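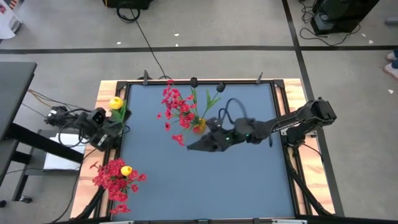
Two-arm table with the artificial flowers used in the stem tests.

Gripper comparison at the Gurkcombe bench: frequently asked questions

Last updated 29/06/2022

What are you comparing?

Two sets of gripper jaws on the same pair of small arms. The Fekari jaws are stiff and come to a point. The Magyar jaws are wider, with a soft pad on the inner face. We run both sets through the same pick list and keep everything else as close to identical as we can.

Why flowers?

Stems are thin, they bend, and they cross over each other. A block tells you whether a gripper closes. A stem tells you whether it closes in the right place. We use artificial ones so that the same stems can be picked up again the next day. Red bunches with a yellow tulip in them are a good test of whether the arm takes the stem it was asked for or drags the neighbors along.

How many picks does each gripper get?

300 per set of jaws. The Fekari run went to 387 because we repeated a batch after finding a loose screw on the left wrist. The repeated batch is listed separately in the results file and is not mixed in with the first one.

What counts as a good pick?

The stem leaves the table, stays in the jaws for the full lift, and is put down inside the target area. If a second stem comes along, it is logged as a partial. If a flower head comes off, it is logged as a fail, even when the stem made it.

Which jaws did better?

It depends on the task. The pointed jaws were better at getting one stem out of a bunch. The padded jaws dropped fewer stems once they had hold of them, and they were much better at handing a stem from one arm to the other. For single flowers lying on their own there was very little between them.

Does it matter which arm does the picking?

More than we expected. The cable on the right arm needs a generous loop over the wrist, and if it is tied too short the wrist stops before it reaches the far corner. Check this before you blame the jaws.

How long does a change of jaws take?

Plan on 40 minutes for both arms, including calibration. The screws are the same for both sets. The closing limits are not, so load the right settings file before you power up.

Can I use a different controller?

Yes. All runs so far used the Skedonberg controller at its default rate. We tried a slower rate on 56 picks and saw more overshoot near the table surface – not enough to break anything, but enough to bend stems. Other controllers should work if they can read the gripper position.

Do I need the same table?

No. Any flat, matte or lightly shiny surface will do. Strong reflections can confuse the camera, so move your lamps first if detection is poor.

Will you test other jaws?

A three-finger set is planned for October. If you have jaws that fit the same mount, use the contact form and include a drawing with the hole spacing. We can't return parts sent without a label.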